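Endo publishes results of household chore tests for robot arms

WIRNWOOD, 1 May 2019 – Endo, developer of software for robot arms, today makes public the results of its first test program on household and shop-floor chores. The question was a simple one: can a machine already do the small jobs that people do every day without thinking? Our answer is: some of them, and only under good conditions.

In the program, named Narnudley, a robot arm with a gripper had to perform 20 different chores, first in simulation and afterwards in a test kitchen and a small packing room. The chores were for instance wiping a counter, putting cups on a shelf, folding a towel and filling a carton with mixed goods. In total 2,658 attempts were made in simulation. Of these, 2,047 were completed without help from an operator.

Ans Geerts, head of testing at Endo, is satisfied but careful with the numbers. "Putting a cup on a shelf goes well. Folding a towel goes badly, and we do not want to hide this," she says. "A customer who asks me today for a robot that cleans up the whole kitchen will get the answer that he must wait."

Much of the work in simulation concerns the last centimeters, when the gripper comes close to a table or a counter. A finger that goes too low will press on the surface, and a finger that stays too high will miss a flat object such as a spoon or a coin. 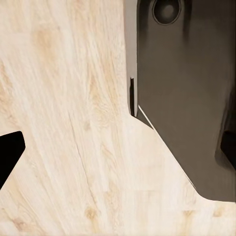
Results for the shop floor

The packing chores gave better results than the kitchen chores. Cartons have straight sides and stand always in the same place, so the arm has less to find out by itself. Soft bags stayed difficult. Also the speed is not yet sufficient: an experienced packer is still clearly faster than the arm.

Next steps

Endo will repeat all 20 chores in September, together with its partner Kandasamy, which supplies the gripper fingers. The full list of chores, with the result for each one, can be requested free of charge from the Endo press office in Wirnwood.

About Endo

Endo develops control software for robot arms in homes, shops and small warehouses. The company has its office and its test rooms in Wirnwood.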